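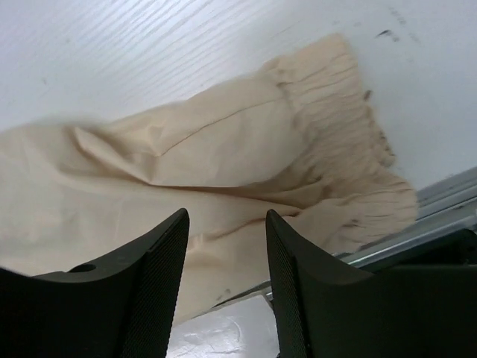 # Tillar Soft-Goods Finger Set (pair)

I make these in a corner of the shared workshop in Grollville, and I sell them because enough people at the bench next to mine asked for a set! They're a pair of black gripper fingers for small hobby arms, made for cloth. Shirts, pillowcases, napkins, that sort of thing. If you want to pick up bolts and wooden blocks they'll do it, but there are cheaper fingers for that and you should buy those.

I started out with the flat plastic fingers that came with my arm kit, and I spent most of a June trying to get them to hold on to a T-shirt. They'd close on it, lift, and the shirt would slide right back out (very slowly, so I always had time to get my hopes up). I tried rubber bands, then bathtub tape, then a silicone pad I cut out of a baking mat. The baking mat was the best of the bunch but it peeled off whenever the shop got warm, and I got tired of gluing.

## What you get

- 2 fingers, left and right, matte black
- 2 textured grip pads, already fitted on the inner faces
- A bag of mounting screws with a couple of spares
- A hex key, because I can never find mine either

You don't get the arm, the motor or the wrist plate. People do ask.

## The pads

The pads have a cross-hatched texture, a bit like the knurling on a good screwdriver handle. It bites into the weave without chewing it up. I went back and forth on how coarse to make it. The coarse version was great on towels and left little pulled threads all over a knit sweater I liked, so what I sell is the fine one. On really slick linings you'll want to close a touch harder than you'd think, and I'd practice on something you don't care about first.

Elastic waistbands and gathered hems are my favorite thing to grab. All those tight little pleats give the pads plenty to hang on to, so when I'm setting up a new garment I look for the ruffled part and go in there. A flat single layer in the middle of a sheet is the hard case. Push down lightly, close, and let the cloth bunch up between the tips before you lift. If you just close on flat fabric from above you'll mostly get air.

The fingers come up to a point, with a shallow curve along the top edge. I shaped them like that so a tip can slip under a fold without plowing the whole pile across the table. My older square-ended ones did a lot of plowing.

## Fitting them

Power the arm down, please. Then back the old fingers off, set the new ones in place, and start all the screws by hand before tightening any of them. Go easy, these are plastic and you can strip them (ask me how many I've stripped). Run the gripper slowly through its full travel and check that the two pads meet flat. If one side touches early, loosen it, nudge it over and try again.

They fit the Fenik hobby gripper straight out of the bag. For the Sharifi wrist you need the adapter plate, which I also make, and which adds enough length that you'll have to redo your tool offset. I forgot that once and drove both tips into my work surface, so put it on your list before the first move. If you have something else, send me the hole spacing from your wrist and I'll tell you whether it'll work.

If your arm lives on an aluminum rail like a lot of ours do, keep an eye on where the cloth ends up. Fabric loves to creep over the rail while the arm is moving, and a sleeve that gets into the slot will stop your day. I keep my pile a little farther back now.

## Wear and cleaning

Lint is the big one. It packs into the texture and the grip goes soft so gradually that you start blaming your code. I brush mine with an old toothbrush every 100 picks or so, and I swap the pads at 500, which is probably earlier than I need to. Dark fleece fills them up a lot faster. Don't use oil or spray cleaner on the pads, just dry brushing, and a damp cloth for the plastic if it gets grubby.

## Ordering

The set is $20 plus shipping, and spare pads are sold separately in pairs. I make them in small batches between other jobs, so if the page says out of stock, leave your email and I'll write when the next lot is ready. Pickup at the Grollville workshop is fine too, just message me before you drive over.

Last change to this page was 10/4/24, when I switched to the longer screws. If you bought a set before then and your screws feel short, let me know and I'll mail you the new ones.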